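README: Kutgate household handling rules, and the clips that go with them

Maintained by Marilou Bautista. Rules text by Marilou Bautista and Nestor Manalo. Review notes by Kenneth Baluyot, left in where he was right.

Status: in use, under protest. Read the Known Problems section before you quote any of this to a customer.

What this is

Kutgate is a set of recordings made with hand-held grippers in furnished homes, plus the rules the operators were asked to follow. The release holds 2000 clips. Most are tabletop work: cups, boxes, tissue, soft odds and ends on a cloth. The rules are in rules.txt and are repeated here with comments, as the rules file on its own makes us look more certain than we are.

Talavera, the older set, shipped with a one-page guide that said "operate naturally and safely." We spent a good part of a season trying to work out what that had meant to the people holding the tools. As far as Alfredo Cabrera could tell from the clips, it meant something different in every home. So this time there are actual rules, 16 of them, and a record of how often they were kept.

I don't think a rule is worth writing down if you can't tell from the clip whether it was followed. Several of ours fail that test. They are marked.

What this is not

It is not a safety standard. It has not been submitted to any standards body and nobody should cite it as if it had. Kolside put "Kutgate compliant" on a slide deck last January. There is no such thing. There is no test, no certificate and no one here who could issue one.

It is also not evidence that a robot arm would be safe doing the same job. A person holding a gripper has a wrist, a sense of weight and a strong interest in not spilling on their own sofa. None of that is in the files.

The rules, first group: before the grip

Rule 1. Leave the table as the household had it. Do not tidy, do not line things up, do not take the cloth off. Clindura asked us to drop this one and use a plain mat. We said no. A policy trained on plain mats learns plain mats.

Rule 2. Open the jaws fully before coming down over an object. Checkable.

Rule 3. Bring both pads down on either side of the object. Do not push it into place with one pad first. Checkable, and broken more often than any other rule in this group.

Rule 4. Keep fingers behind the linkage. Partly checkable. The view from the tool catches a fingertip now and then, and reviewers still argue over whether a fingertip low between the jaws counts. Current ruling: flag it, keep the clip.

Rule 5. Treat paper cups as crushable whether or not they look firm. Marked "not checkable." You can see a crease in a cup. You cannot see who put it there.

Typical footage: patterned cloth, paper cup, blue box, jaws open. 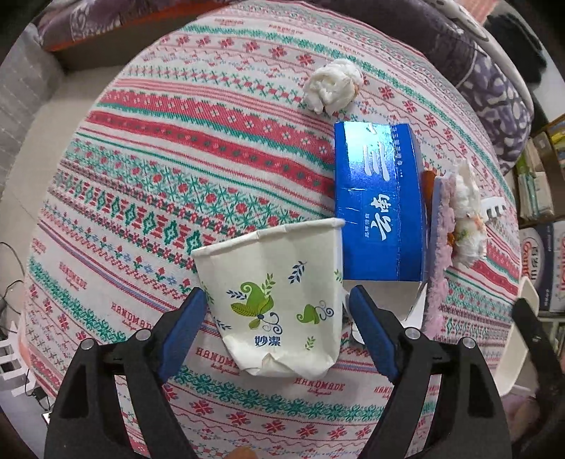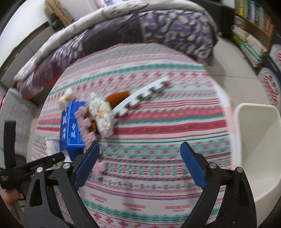
5 min read

The rules, second group: grip and release

Rule 6. Close slowly until the pads touch, then stop and look. Operators hated this. It roughly doubles the dull part of a clip. We kept it as the pause gives the labelers a clean contact point, though I have yet to see anyone show that the contact point improves training. If you have results either way, send them.

Rule 7. Grip cups below the rim. Checkable.

Rule 8. Never lift an object over a person, a pet or a phone. Checkable only if the person, pet or phone is in view. The wide lens helps a lot. It does not see behind the operator.

Rule 9. When two grippers are working at one table, one moves and the other holds still. This came out of a Thursday session in which two operators reached for the same thing and knocked pads. No harm done. Jericho Soriano wrote the rule that evening and it is the only one that every operator has told us makes sense.

Rule 10. Set objects down. Do not drop them, including soft things that would not mind. Checkable, with one caveat: a slip and a drop look the same at low frame rates.

Rule 11. If an object rolls or falls, leave the recording running. We lose the most useful footage when people stop in embarrassment.

The rules, third group: the home

Rule 12. Ask before recording in each room, every visit. Consent forms are held apart from the clips.

Rule 13. No faces. Clips with faces are pulled, not blurred.

Rule 14. No mail, prescriptions or screens within reading distance. Book spines and product packaging are allowed. Kenneth thinks packaging should be on the banned list too, because a shelf of boxes says a good deal about who lives somewhere. He has a point and we have not settled it.

Rule 15. Keep cables away from the operator's feet. Marked "not checkable" in most clips. The floor is at the edge of the view or missing.

Rule 16. Stop when the householder says stop. Obvious, yes. It is written down so that an operator with a quota can point at it.

How well were the rules kept?

Reviewers marked 93 percent of clips as having no visible breach. Please do not repeat that number without the word "visible." Rules 5 and 15 can hardly ever be marked as broken, so they push the figure up for free. Rule 12 can't be judged from a clip at all and was left out of the count.

There were 4 reviewers. They disagreed most on Rule 3, where the line between a nudge and a touch depends on who is looking. We publish each reviewer's marks separately in marks.csv instead of a vote. If you merge them, say how.

Known problems

Round tables are overrepresented, and so are busy tablecloths. A model may come to use the stripes as a ruler. We have not tested for this.

Labels for small soft items are poor. "Pink fuzzy thing" appears in the label file because three better names were proposed and all three were guesses. We prefer the honest label. Please don't clean it up.

The wide view goes dark toward the corners. Don't read the dark area as floor.

Some clips have a second gripper coming in from the side. In the early files it was labeled as an object on the table. Fixed for most, not all. Search the notes field for "2nd tool."

Words like "gentle" were in the first draft of the rules and have been removed. Nestor still wants one back. Without a force sensor on the pads, I can't see what it would commit anyone to.

Suggested use

Training and checking of tabletop grasp models, with the rule marks as a filter if you want one. Try it with and without the filter. We have a suspicion that the clips with breaches teach as much as the tidy ones, and it would be better to know.

Not suggested: marketing, insurance paperwork, or arguing that your robot can be left alone in a kitchen.

Changing a rule

Open an issue with the rule number, a clip that shows the trouble, and your wording. Proposals without a clip get closed. Wording that a reviewer could not apply by watching gets sent back once, with a question, and then closed. Rule numbers are never reused.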